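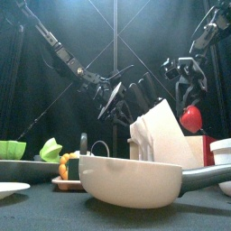

Two arms at work on the kitchen set, with the red apple held above the table.

Kitchen set for two-arm stations: the Ular kit after six weeks
Mar 18, 2021

Many readers have asked if the Ular kit is worth its place in a small lab, so we asked Tarnen, who distribute it in Canada, for a loan. It came in two cases and a long tube with the poles for the backdrop. The arms are not included. The kit is the grippers, the wrist cameras, the mounting parts and a licence for Huvitura, the software which records each session and plays it back.

Assembly took us one afternoon and a part of the next morning. The printed guide is clear, but the section on cables is too short, and we had to write to Tarnen to learn the correct order of the connectors. They answered the same day. Each finger is held with small screws, and changing a pair takes 14 minutes if your key is the right size – the one in the case was not.

We did all our tests with toy food and ordinary kitchen things. The colours help when you look through the recordings later, and a toy corn cob does not go soft after a week under the lamps. For the thin fingers we like flat and round objects mixed together.

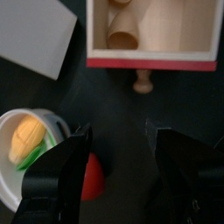
The wrist view is the part we used the most. It shows the fingertips and the space between them, and with our lamps we would wish for more light, as the picture becomes a little soft on small things. Huvitura can raise the brightness after recording, but then the dark table becomes grey and noisy. A Lüthi ring lamp will be offered in July, and we hope to try it.

In 90 recorded sessions the software stopped twice, and both times the file was saved. The export is slow. The fan in the control box is also louder than we expected, so put it under the bench if you can.

Tarnen lends the kit for 43 days to members of this list, and you pay only the return shipping. Write to the usual address and tell us which arms you have.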